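Wamuten: wrist-view episodes from a simulated room

README and data card, second release

Welcome, and thanks for taking the time to read this before downloading. Wamuten is a small set of simulated manipulation episodes, all seen from the wrist of a robot with a parallel-jaw gripper. We put it together while working on a method called Holis, which tries to guess where the gripper is in a room from very little visual evidence, and we kept getting asked for the data, so we've tidied it up and written down what we know.

If you used the first release, please have a look at the section on changes further down. The file layout is different and your old loader will most likely complain.

The question behind all this is a fairly plain one. A wrist camera spends a lot of its time looking at nothing much. The target is off to the side, the wall is one flat colour, and a policy trained mostly on tidy views of the target tends to drift. We wanted a collection where those dull stretches were kept in, so that people could study them properly.
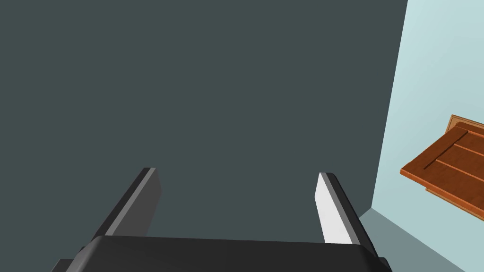 Halifax, September

The second release has 400 episodes in 17 room layouts. Each episode is a single attempt at moving the gripper into position near a target, starting with the jaws open. Targets are mostly cabinet fronts and similar wooden panels, and in a good share of the episodes the target begins near the border of the wrist view or outside it altogether. Walls and floors are plain on purpose. We tried textured walls early on and the models simply learned the textures, which was a bit of a letdown after a long week of rendering, but a useful thing to find out.

What's in an episode

Every episode folder holds the wrist images, the joint positions, the gripper opening, the commanded motion, and the pose of the target in the room's coordinates. There is also a short text file with the room layout, the random seed and whether the attempt reached its goal. Distances are in metres and angles in radians throughout. (The first release had degrees in one file and radians in the others. Sorry about that, and thank you to everybody who wrote in so politely.)

The images come straight from the renderer. We haven't added noise, blur or colour changes, figuring that you'd rather add your own. If you want the same augmentations we used for Holis, they're in the folder called extras, along with the settings.

How the episodes were made

Motions come from a scripted planner we call Lopes, which knows the target pose and takes a sensible path to it. Left alone, Lopes is far too good, so we nudge the gripper off course at random moments and let the planner recover. Those recoveries turned out to be the most valuable part of the data for us. When we trained without them, Holis did well while the target was in view and wandered as soon as it slipped out the side.

A nudge can be a shift, a tilt or both. Tilts matter more than we'd expected, and they make the corner of the room lean one way or the other in the wrist view. 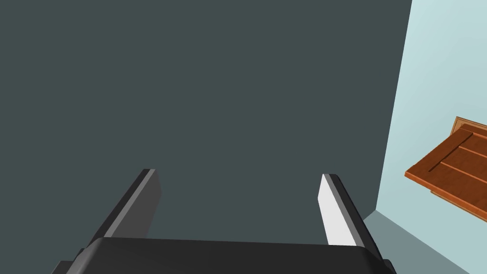

That leaning corner is a surprisingly strong cue. With the line between two walls and a bit of floor, Holis can usually recover the tilt of the wrist quite well, even before it has worked out how far away the target is. Distance is the harder half. Flat colour gives the model very little to hold on to, and you'll see the error grow in the rooms where both visible walls have similar shades.

Splits

We hold out 43 episodes for testing, drawn from layouts that don't appear in training at all. Please keep them separate. A random split across episodes will give you much nicer numbers and they won't mean much, as we learned by fooling ourselves for most of a month.

Changes since the first release

Angles are in radians everywhere. Failed attempts are now included and labelled. Six layouts with a lighting fault have been rendered again, so results on those won't match the old ones. The loader has been rewritten and now lives in a package of its own, Stekiton, which you can install without pulling in the simulator.

Known problems

Shadows are simpler than they would be in a real kitchen. The gripper is always the same model and colour, so a network can come to rely on it as a landmark, and we'd suggest masking it in at least one of your experiments. The set has no people, no clutter and no moving furniture. We have not tested Holis on a real arm, and we'd be wary of any claim about real homes that rests on this data alone.

Getting help

Open an issue on the repository and include the episode number and your Stekiton version. We go through new issues every Wednesday, though it can take longer near the end of term. Corrections to this file are very welcome too, spelling included.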